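HOMIA RESIDENTS' HOUSE
Minutes of the Kitchen and Supplies Meeting, 16th June

The meeting opened with Jarosław Tokarz in the chair. The minutes of the April meeting were approved without changes.

1. Accounts. Kitchen spending for the period came to $1,831, against $1,673 for the period before. The increase was put down to bottled drinks and to the new supply agreement with Gajewski. The report was accepted.

2. Bottles on the shared table. The chair noted that bottles are still being left on the white table after meals, some with drink remaining in them. Under the current rule, the owner's room number is to be written on the cap. Black caps do not take ordinary marker, and the printed label on many imported drinks leaves little room for writing. 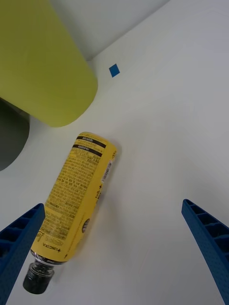 Zekik objected that a room number on the cap was no use once caps got mixed up at the sink, and asked for tie-on tags to be tried first. The chair agreed to put both methods to a vote. Tags were adopted, and a first order of 100 was approved.

3. Recycling. Plastic bottles are to be emptied and rinsed, and the caps placed in the small bin by the door. Labels may be left on. The notice above the sink will be reworded to match.

4. Other business. A request for a second drying rack was held over to the next meeting.

The meeting was then closed.

Homia Residents' House | Contact the office | © Homia | Back to top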